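The Return Desk

The garment arrived at Travska in a clear bag with no paperwork. Heather Pearce signed for it at the hatch, entered it as item 2584, and put the bag under the lamp to look for a name.

There was no name. There was a shirt, light blue, and a twist of string that somebody had used in place of a seal. She cut the string, kept it in a paper envelope, and wrote the item number on the envelope in pencil.

The firm handled unclaimed laundry for three institutions: the Brevelbridge infirmary, the school at Rakena and the ferry company. Each paid by the item. The procedure ran to 17 pages and had been written by a man who had since retired to the coast. It required that every garment be examined, folded to the house pattern, described in a single sentence and shelved for 300 days. After that it was released for rags. In her time at the desk Heather had released a great many things for rags and had returned very few.

She did the examination first. Collar, no stain. Hem, even. One seam at the shoulder had been opened and closed again by hand, in a thread that did not quite match. The repair stitches were short and pulled tight, and every fourth one crossed back over the one before it.

She put the shirt down and went to fill the kettle.

The stitch was called a locked whip in the manual, section six, and the manual advised against it. It used too much thread and it puckered when washed. Heather's mother had used it on everything. She had learned it at Drirwood, in the mending room, where it had been the rule, and she had gone on using it for the rest of her life on pillowcases, coat linings and once on the canvas roof of a car.

Drirwood had closed in February, eleven years back. The mending room had been the last part of it to go. Heather had driven her mother out there to collect a box of bobbins and they had sat in the parking lot for some time with the heater on. Her mother had said that the women in that room could tell each other's work across a table. She could name who had done a cuff by the way the knot was buried.

Heather had not asked her for the names.

She came back with the tea and set it on the windowsill, well away from the work, as page four required. Then she turned the shoulder seam inside out and looked for the knot.

It was buried to the left. Her mother buried hers to the right. So it was another hand from the same room, and the thread was new enough to still have a shine on it. Whoever had done it had done it lately.

She checked the clock. There was a pickup at noon and 12 items ahead of this one in the tray, all from the ferry company, all gloves. She moved the tray to the floor.

The ledger gave the origin of each bag by route. Item 2584 had come off the infirmary route, second stop, which served the long ward and the two rooms at the end of it. The driver's initials were there. The column for the owner's name had been left blank, and beside it, in the column for remarks, the driver had written "said no hurry."

Heather read that twice. Bags did not usually say anything. A person had handed it over, then, and had been asked about it, and had given an answer.

She telephoned the infirmary. The line rang for a long time. A woman at the ward desk said that they did not give out names, and Heather said she did not need one. She wanted to know whether anyone on the long ward sewed.

"Sews?" said the woman. "She's done my whole uniform. I can't get her to stop."

"Which way does she bury the knot?" said Heather.

The woman said she would have to go and look. The receiver was put down on something hard. Heather could hear a cart going by, and a radio, and after a while the steps coming back.

"She wants to know who's asking," the woman said.

Heather gave her mother's name, the one from before she was married. The steps went away again. This time they were gone much longer.

While she waited she folded the shirt, with the receiver held against her shoulder. The house pattern was simple enough. Sleeves in, sides to the middle, bottom up, turn, and square the corners against the table. She smoothed the top half flat and left the collar showing, so that the label could be found without opening anything.
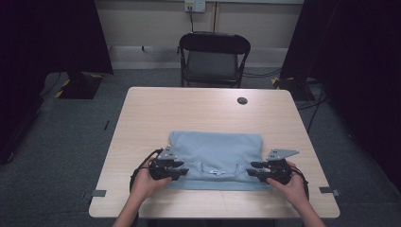
Page last changed: 2023-06-09

The label was small and white, and the print on it was no use to her. She had stopped looking at it. She was looking at the curve of the neckline and the raised seams to either side, and thinking that it was a decent fold and that her mother would have done it over.

The receiver scraped.

"Left," the woman said. "She says left, and your mother was right, and the two of them shared a bench by the window so they wouldn't knock elbows. She says, is it the blue one you've got?"

"Yes," said Heather.

"She says she sent it out to see if anybody would notice the shoulder."

Heather took the pencil from behind her ear and pulled the ledger over. The manual allowed one sentence of description per item. She wrote: Shirt, light blue, mended at shoulder, locked whip, knot to left, owner known.

Then she asked what the visiting hours were, and wrote those down too, in the margin, where nothing was supposed to go.

14 comments
Shared 36 times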